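Ce que vaut une démonstration réussie

On sort d'une journée portes ouvertes de robotique avec une impression de facilité. J'en ai visité une en septembre, chez Firnham, dans l'atelier où la société met au point sa cellule de manipulation Zanutus, et je voudrais soutenir que cette impression est un défaut de méthode. La faute n'en revient pas aux ingénieurs, qui ont répondu à tout ce qu'on leur demandait. Elle tient au format de l'exercice et à ce que le public a pris l'habitude d'en attendre.

Le programme tenait en 2 parties : un exposé le matin, puis le passage par petits groupes devant les postes. L'exposé portait sur l'insertion de pièces sous contrainte de contact, c'est-à-dire la catégorie de tâches où la précision du positionnement ne suffit plus et où il faut gérer l'effort. Simão Peixoto, responsable des essais, a présenté un chiffre que j'ai noté : 600 cycles exécutés sur un même assemblage depuis la dernière révision de la commande. Il n'a pas donné de taux de réussite dans l'exposé. Interrogé, il a expliqué que le taux dépendait de la définition retenue, et qu'il en existait 3 dans la maison.

Cette réponse a fait sourire une partie de la salle. Elle est pourtant la seule chose vraiment instructive que j'aie entendue ce jour-là. Première définition : la pièce est en place à la fin du cycle. Deuxième : la pièce est en place sans que l'effort ait dépassé le seuil fixé. Troisième : la pièce est en place, l'effort est resté sous le seuil, et le système n'a pas eu recours à une procédure de reprise. Selon que l'on applique l'une ou l'autre, une même série d'essais devient un succès commercial ou un dossier de développement. Un visiteur qui regarde par-dessus une barrière applique spontanément la première, faute d'accès aux deux autres.

Les pièces employées pour ce genre d'essai surprennent toujours les visiteurs venus de la production. Ils s'attendent à des connecteurs, à des carters, à des roulements. On leur montre du bois peint, dans des couleurs franches, sur un fond gris sombre.
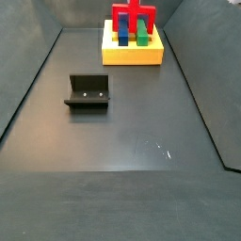
Le choix se défend. Une couleur saturée simplifie la segmentation et permet d'étudier l'insertion sans traîner derrière soi tous les problèmes de perception. Une géométrie simple rend les écarts lisibles à l'œil : deux barres côte à côte dans une même rainure, sous une traverse, et l'on voit immédiatement si l'une dépasse l'autre. Enfin, le bois pardonne. Il se marque avant de casser, et une pièce de rechange ne coûte presque rien. Je n'ai donc aucune objection contre l'objet. Mon objection vise ce qu'on en déduit.

Un assemblage de cette nature renseigne sur la stratégie de contact. Il renseigne mal sur la tenue en cadence, sur la dispersion des pièces issues de fournisseurs différents, sur l'effet d'un reflet métallique ou d'un film d'huile. Or les questions posées autour de moi portaient presque toutes sur ces points. Un visiteur de chez Cardoso, équipementier de son état, voulait savoir en combien de temps la cellule pourrait être transposée à ses propres joints. On lui a répondu qu'il fallait une étude. C'était exact, et il est reparti déçu, alors que cette réponse aurait dû figurer en tête de la visite.

Je proposerais volontiers une règle aux organisateurs. Toute démonstration publique devrait être accompagnée d'une fiche d'une page, affichée au poste, avec la définition de la réussite, le nombre de cycles, la liste des conditions maintenues fixes et celle des conditions que l'on a fait varier. Éclairage, position initiale de l'embase, ordre d'insertion, jeu entre la pièce et son logement. Ces données existent dans tout laboratoire correctement tenu — elles dorment dans le cahier d'essais — et leur publication ne livre aucun secret de fabrication.

On m'objectera que le public n'a pas le temps de lire. J'en doute. Le public d'une telle journée est composé pour une bonne part d'acheteurs, d'enseignants et de responsables de méthodes, qui lisent des fiches techniques toute l'année. On m'objectera aussi, avec plus de force, que le premier à afficher ses échecs se désavantage devant un concurrent qui n'affiche rien. L'argument est sérieux. Je remarque seulement que Fondholm, le centre d'essais qui accueille plusieurs de ces équipes, pourrait imposer la fiche à tous ses exposants et supprimer ainsi l'avantage du silence.

Il y a un second point, moins souvent relevé. Le spectateur juge un mouvement à sa fluidité. Un bras qui hésite au contact, recule légèrement, cherche l'ouverture et recommence paraît maladroit. C'est pourtant ce comportement que l'on paie : la recherche sous effort limité protège la pièce et l'outil. À l'inverse, une trajectoire apprise par cœur, rapide et sans hésitation, plaît beaucoup et ne vaut rien dès que l'embase se trouve déplacée de quelques millimètres. J'ai entendu, près de moi, qualifier de « lent » un cycle dont la lenteur était précisément réglée par le seuil d'effort. Une courbe de force projetée à côté du poste aurait réglé le malentendu.

J'ai demandé à Simão Peixoto s'il accepterait de déplacer l'embase à la main devant le groupe, puis de relancer le cycle. Il a accepté tout de suite et l'a fait 2 fois. Le premier essai a abouti après une reprise, le second a été interrompu par le système, qui a déclaré un dépassement de seuil et s'est mis en attente. Plusieurs visiteurs ont alors quitté le poste, jugeant la démonstration terminée. Je suis resté pour voir l'opérateur acquitter le défaut et consulter le journal, où la cause était correctement identifiée. Pour un exploitant, la qualité de ce message d'arrêt pèse davantage dans la décision d'achat que la belle insertion qui l'avait précédé, et il n'était prévu nulle part au programme.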